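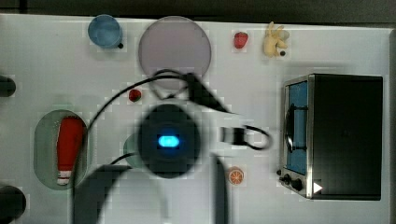
Keeping Time on a Student Budget: Rate Testing an Old Hand-Wound Watch

Project report by Tharushi Amarasinghe
Project partner: Géza Farkas
Submitted 2026-02-06

Why we picked this

My partner Géza came to our first planning meeting wearing a hand-wound Remard that he had bought in a box of mixed watches. It ran, but it gained so much time that he had given up setting it. I had never looked inside a mechanical watch before, and once he popped the case back off I was completely hooked. There is a tiny wheel in there swinging back and forth all day long, and the whole watch depends on how evenly it does that!

So our question was a simple one. How much does the position of a watch change the rate it keeps, and could two beginners improve it with just the regulator lever?

Background

The balance wheel swings on a very thin hairspring. Each swing lets the gear train move forward one small step. If the part of the hairspring that is free to move gets shorter, the balance swings faster and the watch gains. If it gets longer, the watch loses. The regulator lever changes that length by a very small amount.

Gravity matters too. When a watch lies flat, the balance turns on the tip of its pivot and there is little friction. When the watch stands on its side, the pivots rub along their edges and the swing gets smaller. A balance that is even slightly heavy on one side will also run differently depending on which way is down.

What we used

We listened to the watch with a Zustero clip microphone plugged into a laptop, and read the ticks with a free timing program called Ovlow. The stand was our own, cut from scrap foam, with a slot for each position. Géza made two versions, as the first one squeaked every time someone walked past and the microphone picked it up (we have a beautiful recording of a squeak).

Method

We wound the watch fully and let it settle before each session. We then recorded it dial up, dial down, crown up, crown down and crown left, always in that order. We did 40 sessions in all, starting in December, and kept 1,755 readings after throwing out the noisy ones. The full set before cleaning was 2,407, so we lost more than we wanted to.

Halfway through, we moved the regulator a hair toward the minus side and carried on with the same routine.

Results

Before the adjustment, the watch gained in every position. Dial up and dial down were close to each other. Crown down was the odd one out, clearly slower than the rest, and it also showed the weakest swing.

After the adjustment, the two flat positions came very near to correct time. The upright positions improved as well, but the gap between them and the flat ones hardly changed. I was a little disappointed for an evening, then went back to the background reading and got excited again — the lever shifts all positions together, so the gap should stay. Our data showed exactly what the theory says.

Problems

Room temperature was not controlled. The lab gets cold overnight, and the morning sessions may carry some of that. We also can't say when the watch was last oiled. Old oil would explain the weak swing, but we did not have the tools or the nerve to take the movement apart.

Next steps

Géza has found a second watch, a Roman with the same general layout, and we want to run it through the same positions for comparison. I would also like to record for a full day without rewinding to see how the rate changes as the mainspring runs down. The foam stand needs a lid first.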